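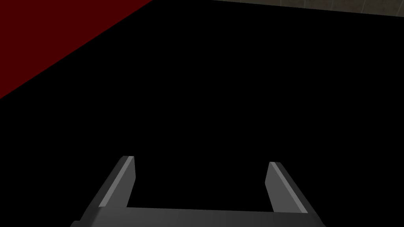 Reviewer Two at the Trallberg Bulletin wants it known that the checklist is too long, and that a decent journal should manage on a handshake and a spell-checker. The comment has been logged. The checklist has grown by one item.

Pre-issue inspection checklist, September issue
Completed by the production desk. Last revised 28th March.

Part A. Before an article goes to layout

A1. Title matches in the manuscript file, the submission system and the author's cover letter.
Result: FAIL, then PASS.
Comment: Three files, three titles. The author preferred a fourth. We went with the one the reviewers had read.

A2. Abstract within the word limit.
Result: PASS
Comment: Passed after the author moved half of it into the keywords. Keywords now fail. See A3.

A3. Keywords are words.
Result: FAIL
Comment: A keyword should not contain a semicolon or a verb. Returned to author with a short note and, later, a shorter one.

A4. All authors have confirmed their names, order and affiliations in writing.
Result: PASS
Comment: The order changed twice on the same afternoon. Please keep the emails.

A5. Conflict of interest statement present.
Result: PASS
Comment: "None that matter" was sent back. "None" was accepted.

Part B. References and links

B1. Every citation in the text has an entry in the list, and the other way around.
Result: FAIL
Comment: 2 orphans in the list. The author says they are there for atmosphere. Removed.

B2. Links open, and open the right thing.
Result: PASS with comment
Comment: One link in the Tralcombe conference paper led to a page selling ski boots. Jedisport may well be a fine shop, but it is not a source on peer review. Replaced with the archived copy. 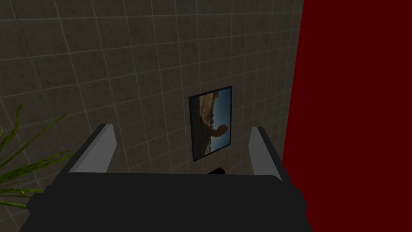

B3. DOIs registered and tested on the day of release, by clicking them. Looking at them does not count as testing, however long you look.
Result: OPEN
Comment: Can't be signed off until release day. Do not tick this early. Someone ticked it early in the last issue and we had a lively week.

B4. Supplementary files open on a computer other than the author's.
Result: FAIL
Comment: The data table needs a program last updated when the author was a student. Asked for plain CSV.

Part C. After release

C1. Article metadata sent to the indexes.
Result: OPEN
Comment: Pant, our submission system, reports "sent" when it means "thought about." Check at the other end.

C2. Plain-language summary posted for general readers.
Result: OPEN
Comment: Limit is 1000 characters. The first draft used up most of that on the word "multidimensional" and its relatives. Rewrite under way - the author has been warned that adjectives will be searched at the door.

C3. Press note agreed with the author.
Result: OPEN
Comment: The note may not say "breakthrough." It may say "study."

C4. Corrections address works and is read by a person.
Result: PASS
Comment: Test message answered the same day, with a correction to the test message.

Sign-off: withheld until A3, B1 and B4 are rechecked. B3 and all of Part C except C4 carry over to the release-day sheet. Use the new sheet, please, the old one still has the fax number.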